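Gray bin all scratched up inside, can I get it clean or is it done for?
Asked November 14, 2025 in Cleaning & Storage
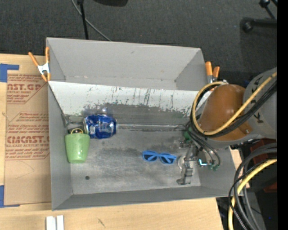
So this is the big catch-all bin, everybody dumps stuff in it – cans, cups, sunglasses. Had it since April. The sloped part has lost its pale coating, ragged line across it, dark drips and scratches running down. Floor of it has cloudy patches plus stains. Tried dish soap and hot water, nothing. Baking soda, a tiny bit better maybe. Don't want to pay 70 bucks for a new one if I dont have to. Any ideas?

3 answers

Answer 1 – 32 votes
Two different problems. Stains you can probably lift, missing coating you can't. Take everything out first, rinse, then baking soda paste, leave it 20 min or so, soft brush. No steel wool!! Thats how you get more scratches. Wipe out the seam with an old toothbrush, sticky soda loves to sit in there. Dry it with a towel after. If the coating keeps flaking I'd line the slope with shelf liner and call it good.

Answer 2 – 4 votes
Halley spray worked on mine. Kinda smelly tho, do it outside

Answer 3 – 0 votes
just get a new one. also rinse your cans before they go in, and keep the sunglasses somewhere else, mine got scrached to death in a bin like that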